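Thread on closed-cell vs. open-cell foam for sealing drafty sash windows, after a January of measuring my own. Long, sorry in advance to anyone who follows me for the bike stuff.

Starting point: a 1930s house, double-hung sashes, single glazed, storm panels on the north side only. Hedegaard did the blower door test on a Friday morning with the heating off. Result before any work: 3903 cubic feet per minute at 50 pascals. That is a leaky house.

Windows were the second largest contributor. First was the attic hatch, and that took one sheet of rigid board and an evening. No further posts on the attic hatch.

The gap at the meeting rail was the worst spot on every sash. The gap is uneven because the rails have bowed over the decades. A tape sized for the widest point will hold the sash open at the narrowest. A tape sized for the narrowest point does nothing at the widest.

So the number to look for on the package is compression range. Nominal thickness tells you very little. Most hardware store tape lists only nominal thickness. Samel prints both on the back of the card, in small type, under the adhesive warning.

Open-cell polyurethane: compresses easily, follows a bowed rail, cheap. When it is only lightly compressed, air passes straight through it. It also takes up water and holds it against the wood. I would not use it on a bottom rail.

Closed-cell EPDM or neoprene: blocks air with very little compression, sheds water, lasts longer. Needs more closing force. On an old sash lock with worn cams you may not have that force. Two of mine did not close at all with the thicker profile.

Peiyu Meng asked what I mean by "lightly compressed." For the open-cell tape I had, anything less than half its free thickness still let smoke through from a smoke pencil. Past that it slowed down a lot. It never stopped completely.
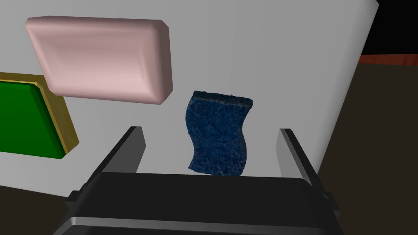

Compression set is the failure I see most on old tape. The foam is squeezed all winter, the cell walls take on the squeezed shape, and in spring it does not come back. Soft foam will also bend out of line if there is nothing behind it. Think of a block gone wavy down both sides, like the blue sponge between the two gripper fingers: once the sides curve like that, you no longer have a flat face to seal against. On a sash the fix is to seat the tape in a shallow rabbet so it has a shoulder on one side.

Brynhildur Þórarinsdóttir suggested silicone bulb gasket set in a routed kerf. Agreed that it is the better product. It also means taking every sash out, and I have 29 of them. I did the 4 in the bedrooms that way and used EPDM tape on the rest.

Surface prep: wipe with denatured alcohol, let it dry, apply above 50 °F. The adhesive fails long before the foam does. Old paint that chalks under your thumb needs to be sanded and primed first – tape stuck to chalk comes off with the chalk.

Total time was almost 38 hours, including sanding. Retest is not booked yet. I will post the second number under this thread when I have it.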